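Warkero: readers and writers wanted for a study of paid essay help
Call for participants

Applications close at the end of April

Every site that sells help with literature essays says its customers get better marks. Some of them show a graph. I have asked a good many of these firms where the graph comes from and have had, in reply, a discount code, a long silence, and an invitation to become an affiliate. So we are going to try to find out for ourselves, on a small scale, and we need people to take part.

Warkero is a study run from the Rawat building in Sirport. We are looking at one narrow question: when a student buys written comments on a draft of a literature essay, does the next draft get any better in the eyes of a marker who doesn't know which draft is which? We are leaving aside whether the student feels more confident, and whether the comments were friendly and came back quickly. I am sure they were friendly. The marks are what gets advertised.

Please read the whole of this page before you write to us. A lot of people didn't last time, and we spent most of a fortnight telling them things that were already on it.

Who we are looking for

We need two kinds of people, and you can only be one of them.

Writers. You should be in the last two years of school, at college, or in the first year of a degree, and taking English, drama, classics or something near enough that you write essays about plays or novels. You must be over sixteen. You don't have to be good at it. If anything we have too many people who are good at it, and they skew the results. If your essays tend to come back with "more analysis needed" in the margin and you have never worked out what that was asking for, please do apply.

Markers. You should have marked literature essays for a school, college, university or exam body, recently enough that you remember how tiring it is. Please tell us if you have worked for an essay service of any sort. It won't rule you out, though we would like to know before we start.

We can't take anyone who is now being paid by Lonico or by another firm whose comments we will be using. We also can't take their relatives, and yes, we have had to add that.

What writers will do

You will write one essay of roughly 2,000 words on a play we give you. The play will be short and there's a fair chance you won't have met it. We've kept away from the usual set texts on purpose. There is so much ready-made material about those that we'd be testing how well people can search.

You'll then revise the essay over a few weeks. Some of you will get comments from a paid service, bought by us at the ordinary price through an ordinary account. Some will get comments from a schoolteacher. Some will get a sheet of general advice so bland that I wrote it in a lunch hour, and some will get nothing at all except the essay back and a request to improve it. You won't be able to choose, and we won't swap you if you don't like what you get. The people who get nothing are as useful to us as the rest, and they are paid the same.

There are 5 sessions in Sirport, and you need to come to all of them. The essay is written and revised in the room, by hand or on one of our machines. We know that this is a nuisance. We tried letting people work at home in the pilot and the drafts that came back were, in several cases, by somebody else.
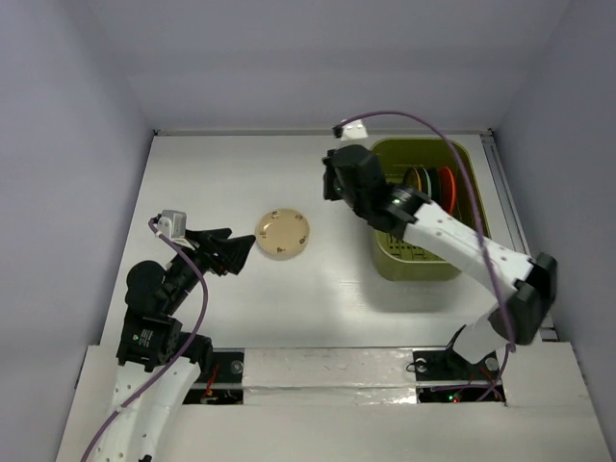 You may bring the play, your own notes and a dictionary. Phones go in a tray by the door. You can leave the room whenever you want to and you can stop taking part altogether whenever you want to, without telling us why, and you'll be paid for the sessions you have done.

Sessions start at 5 in the afternoon, which suits most schools and colleges nearby. They finish when you finish, within reason. The building closes at nine and they do mean it.

What markers will do

You will be sent a bundle of typed essays with no names on them and no sign of which draft each one is. You'll give each a mark on the scale we supply and write a line or two on why. Some essays will turn up in your bundle more than once. We do this to see how far you agree with yourself, and I mention it now so that it doesn't feel like a trick later. It isn't a test of you in particular. Marking is a shaky business and most claims about improved grades quietly assume that it's solid.

You can do the marking at home, at any hour you like, so long as you don't talk about it with another marker until the whole lot is in. There's a short practice bundle first. People sometimes drop out after that, and it's a good point at which to do it.

What you'll be paid

Writers get £145 for the full set of sessions, paid by bank transfer after the last one. If you leave early we divide it up by session. Bus and train fares are paid on top if you keep the tickets. Markers are paid by the bundle and the rate is on the form we'll send you. It's no fortune. It is better than some of the firms pay their own readers, judging by what former readers have told us, though I would want to see payslips before I swore to that.

There's no bonus for a high mark and none for improving. You won't be entered into a draw.

Who is paying for it

You ought to ask this of any study, and this one is no different. The money comes from a small education trust that has no stake in tutoring or publishing. Lonico offered us free accounts and some funding in return for sight of the results before they were made public. We said no to both and are paying full price for everything we use. They have been perfectly polite about it since.

I should also own up to my own leanings. I taught drama for a long while before I did this, and I don't think much of bought comments. I have seen "consider exploring the role of the chorus further" on an essay about a play that has no chorus. That's the reason I will not be marking anything, will not see which writer is in which group, and will not run the sums. A colleague who finds me tiresome on the subject has agreed to do that part. If the comments turn out to work, we'll say so in the same size of type.

What we can't promise

We can't promise that your writing will improve. Please don't sign up on those grounds, and please don't sign your child up on those grounds. A parent rang last term to ask whether taking part would count as tuition. It wouldn't.

We can't give you a grade that means anything to your school. You can have your essays back with the markers' remarks at the end, if you ask, but those remarks are written for us and may be blunt.

We also can't promise a clear answer. The study is small. A difference of a mark or so could easily be chance, and we've agreed in advance how big the gap has to be before we call it a gap. That figure is written down and lodged with the trust so we can't fiddle with it afterwards. Anyone taking part can ask to see it once the marking is over.

Your essays and your details

Your name is kept apart from your essays. We hold on to the essays for later study unless you tell us not to, and we'll never put a whole one online. This matters more than it may sound. Student essays with the names taken off have a habit of appearing on homework sites as samples, chopped up and stuffed with search terms, and some of them were never given freely in the first place.

When we buy comments from a service, we have to upload your draft to it. We've read the terms of each one we plan to use and have dropped those that claim the right to reuse what is sent to them. I can't tell you that the remaining firms keep to their own terms. If that bothers you, tick the box on the form and we will place you in one of the other groups. It means your results get counted separately, and we can live with that.

If you are under eighteen, a parent or guardian has to sign as well. A typed name isn't enough.
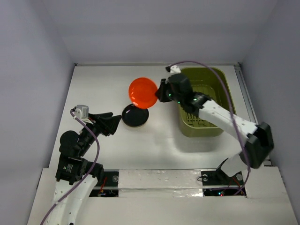 How to apply

Send a short email to Veronika Kelemen at the Warkero office with the following:

Whether you want to be a writer or a marker
Your age, and for writers the course you're on
The last play or novel you wrote an essay about, or marked one about
Any essay help you have paid for in the past two years, or that was paid for on your behalf
Any afternoons you can't do

Please answer the fourth one truthfully. Having used a service won't count against you and we don't pass it on to schools. We do need to know, and people are shy about it.

Don't send us an essay. Don't send a reference or a CV either, unless you are applying as a marker, in which case a page will do. Applications that have plainly been written by a service will be read with interest and turned down.

We'll reply to everyone, though it may take a couple of weeks after the closing date. If you are offered a place you'll get the consent form, the session times and directions to the side entrance on the car park side of the Rawat building. The front one is locked after four.

Questions we've been asked already

Can friends apply together? Yes, but you'll be put into groups separately and we'd ask you not to compare comments until it's over.

Can I take part if I'm dyslexic, or get extra time? Yes. Tell us what you normally have and we'll match it.

Do I have to like plays? No.

Will you name the firms? Yes, in the final report, once each has had the chance to check that we have described its service correctly. They get to correct facts. They don't get to correct the marks.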